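Cudier hand-held gripper kit: notes and data card

I bought the two-gripper Cudier kit in March and have been collecting with it ever since, so this page is half README for the recordings and half my running opinion of the product. If you only want the files, skip to "What you get".

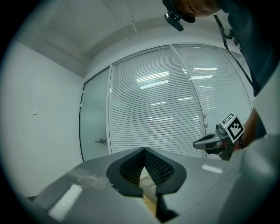
What's in the kit

Two hand-held grippers, a head-mounted unit with a strap, a sheet of square markers and a charger that gets warmer than I'd like. The black fingertip pads have a fine textured mesh on the inside face and a smooth rim, and they are my favorite part of the whole thing! They lean into each other when you close up, so small stuff gets pinched right at the tips. Thick cardboard is fine, thin plastic bags are a pain.

The markers sit on top of the gripper. Press them down hard at the corners, wait a day, and please don't do what I did with my first set (glue, then regret, then rubbing alcohol).

What you get

Version 3 of the set has 1,335 recordings, all made indoors. Each folder holds:

- the video from each gripper
- finger opening over time, as a CSV
- a short text note saying what I was trying to do

The notes are uneven. The early ones say things like "cups again" and I'm slowly going back to fix them. I also pulled 185 recordings out because the clocks on the two grippers had drifted apart. They're in a folder called drift if you want to have a go at lining them up – I gave up after one evening.

How I record

I start both grippers, close the fingers all the way, open them all the way, then do the task. That open-and-close at the start is what the Pleltau converter looks for, so leave it in if you trim anything. Put the grippers down before you stop recording or the last second is a mess.

How I like it so far

Pretty well! The grip is comfy for a good long session and the battery door stays shut, which I can't say for the Cozma kit I had before. The trigger on one of mine squeaks. Brendstead, the shop I ordered from, sent a new spring without any fuss, and it squeaks a little less now.

My main gripe is the software. It wants to rename every file on import, and there's no way to turn that off. I keep a copy of the raw card first and let it do what it wants with the other one.

Using the files

Free for study and hobby work. If you load the whole set at once you'll run out of memory, so start with batches of 100 and go up from there. Bug reports are welcome, and so are better notes for the cup recordings.

Last updated 5 May 2018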